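Setting up the Wodport two-arm kit for table chores

The Wodport starter bundle ships in 2 boxes, one arm in each, and sells for 399 without the table clamps. You need a solid table, a wall outlet and a free afternoon. I had mine running by April, using the Gestley control software that comes on the card.

Start with short jobs using everyday dishes. Clearing a tray and holding a bowl are good first ones.

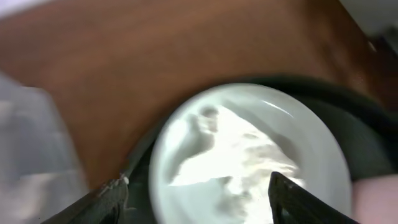
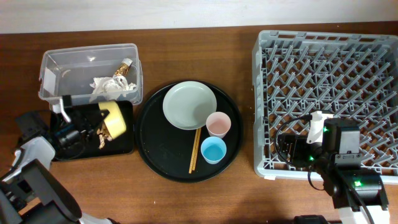
Dishes and grippers on a wooden table.

Jericho Layug wrote in to ask whether the clamps are worth paying extra for, and said the arms crept backward on a glass desk until the calibration was useless. Yes, buy them, or bolt the bases down if the table is yours to drill.

Step 1. Fix the bases. Put the arms far enough apart that they can't hit each other at full reach. Tighten the clamps by hand, then a half turn more with the key.

Step 2. Run the cables. Leave slack at every joint. Move each arm through its full range with the power off and watch for anything that pulls tight.

Step 3. Calibrate. Open Gestley, pick "two arms" and follow the prompts. It asks for 51 poses per arm. You can stop halfway and it will save your place.

Step 4. Set the grip force. The default is too strong for thin plastic cups. Begin at the lowest setting and go up one notch at a time until the cup stays put when you lift it.

Step 5. Record a job. Guide the arms through it slowly, the same way each time. Keep the runs where you fumbled in a separate folder. I recorded 241 runs of the tray job before I was happy with it, and fewer would have done for the bowl.

Step 6. Play it back. Stand clear and keep one hand on the stop switch for the first few tries.

If an arm stutters on playback, check the power supply first. The one in my box was loose at the plug. Replacements come from Sison, and you have to give them the serial number on the underside of the base.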